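Home | Stories | Poems | Archive | Submit

We use cookies to remember your reading settings. Accept | Manage

The Table at Maglaya

Trinidad Villanueva had promised Rerberg 700 good examples, and she was still 100 short. She put her hands in the handles again and the white fingers woke up over the table.

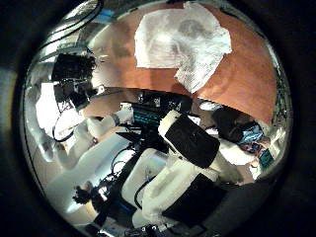 What makes an example good? It is one where the person who moves the hand knows what she wants, from the first second to the last.

Trinidad had written this herself for the new operators. Tonight she did not always know what she wanted. She reached, she closed, she opened, she pressed the pedal to save. Ramil Dalisay sat at the other desk and marked each one with a K for keep or a D for drop.

"You hesitate," he said.

"I think before I move."

"The model will learn that also."

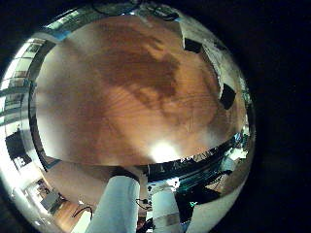 Padstead, November 2021

Dear Mother,

The work is quiet and I am well. I teach a hand to do things on a table, the way you taught me to fold — many times and without shouting. Ramil says that I am slower than in January, when we were at Skordale. I think he is right. I will write more when the set is finished.

She did not send it. She left the letter under the keyboard and did 10 more.
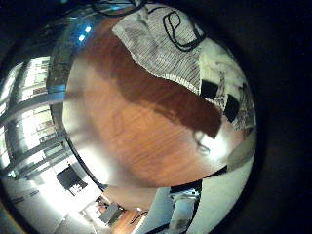 On the eleventh she stopped halfway, with her arms in the air, and waited. Ramil looked up from his list.

"Is it the pedal?"

"No. I am deciding."

He held his pencil over the paper for a long moment. Then she moved, slowly, and pressed the pedal, and he wrote a K.

"I thought you would drop that one," she said.

"It looked like you," he answered.

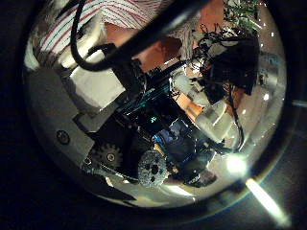 The hand, between two examples.

Comments (3)

oldferry: I liked the letter. Did she ever send it?

Marit K.: My sister did this kind of work, and she also dreamed about the pedal.

tenpence: "Many times and without shouting" — my mother was not like this!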